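Notes for the evening talk, Grønli hall

Start slowly, let people find their seats, and thank Fionnuala Cronin for the coffee. Then ask for a show of hands. Who here would let a machine put away their dishes tonight? I expect a few brave ones, and I'd like to hear from them at the break!

Tell the Prustska story next. I swept floors and sorted fittings there when I was 20, and the foreman promised us that by the year 2000 we'd all be sitting down while the machines did it. Well, we weren't. (Pause here, the older folks usually laugh.) Sorting fittings sounds like nothing at all, but you're feeling for burrs, turning each one over, and thinking about lunch the whole time.

Now the main point, and take your time with it. A machine does best when you tell it where things belong. Put a bit of blue tape down on a bench, mark out squares, and you've given it something like a street map. Your kitchen counter has no such map, and mine has mail on it.
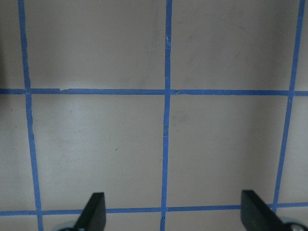 Torbjørn Aasen wrote to me after the November talk that I was being too gentle. In his view a taped-off bench is a game board, and a machine that can play on it has told you very little about whether it can clear a supper table with a toddler still sitting there. Read that out in full, it's a fair complaint.

My answer, more or less: yes, Torbjørn, but we all learned on something easy. My grandmother gave me 2 spoons to dry before she ever handed me a glass. On the shop floor, where the bench stays put and the parts come in one kind, I'd say we're close. At home, with wet towels and odd socks, I'd still keep your apron handy.

Questions until 6, then help stack the chairs.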